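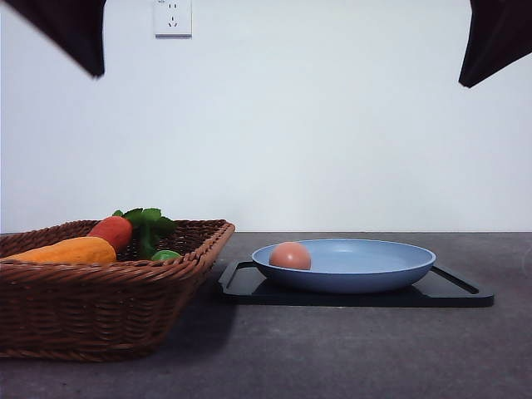

Bench Tips for Recording Kitchen Demonstrations

These notes cover short tabletop episodes for a learning system: produce in a basket, a dish, an egg, two arms. They assume the Trisine recorder and the standard Farnico task sheets. Most of the work is ordinary housekeeping.

Before the first episode

Wipe the countertop and let it dry fully. Water leaves highlights that the policy can latch onto.

Put small pieces of matte tape under the basket corners, where the fixed camera can't see them. Tape that shows in the footage becomes a landmark, and a model trained on it does worse on a bare counter.

Start both arms open and clear of the objects. Hold still for 4 seconds before the first motion. The trimming script looks for that pause and cuts badly without it.

Vary one thing at a time. Shift the dish for a block of 6 episodes, return it, then shift the basket. Write the block letter on the sheet before recording.

Plates and bowls

Shallow dishes are harder to grasp than they look. Approach the rim from the side with one finger low, and close slowly. A fast close tips the dish and the egg rolls to the far wall.

Keep the dish color constant within a block. Pale blue against a dark gray counter separates well in the depth and color channels. Black on gray doesn't, so the tray edge should never be used as a grasp target.

If the dish is placed forward of the tray, check the fixed view. A plate that runs out of view at the bottom is acceptable for reaching practice but should be tagged "partial" on the sheet.
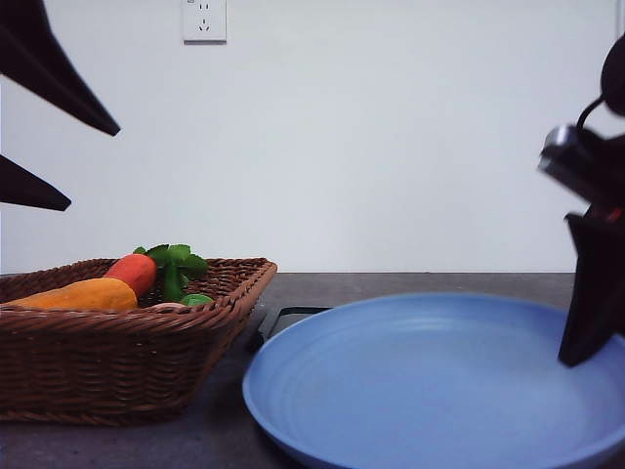 Should failed grasps be deleted?

Keep them, with the failure box checked. A miss followed by a clean second attempt is useful for training recovery. Delete only episodes where the recorder dropped data or someone reached into the workspace.

Eggs

Lay the egg on its side and start it near one wall of the bowl. An egg set in the middle tends to drift when the rim is touched, and the start position no longer matches the sheet.

Move the arm to the rim at half speed. Contact with the bowl is expected in the rim task and should be marked as contact, even when it is very light.
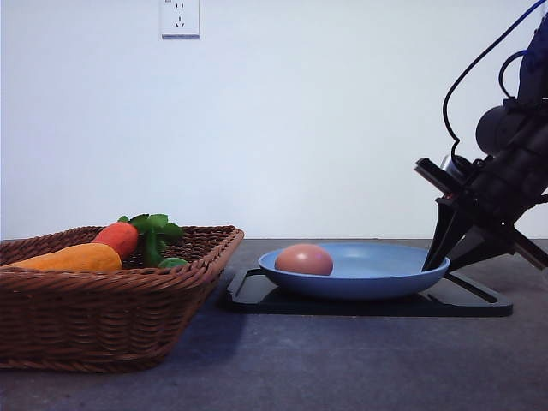

Labels and storage

Name each episode by task, block and number, in that order. The Simanjuntak import tool reads the name from the left and rejects anything with spaces.

Fill in the sheet during the reset. On a set of 41 episodes from March, sheets completed at the end of the day had more than 4 wrong block letters, and the whole set had to be checked against video.

Copy to the Bronda drive before shutting down the arms. Open the last file and play it through to the end. Leave the basket and tray in place overnight if the same task continues in the morning.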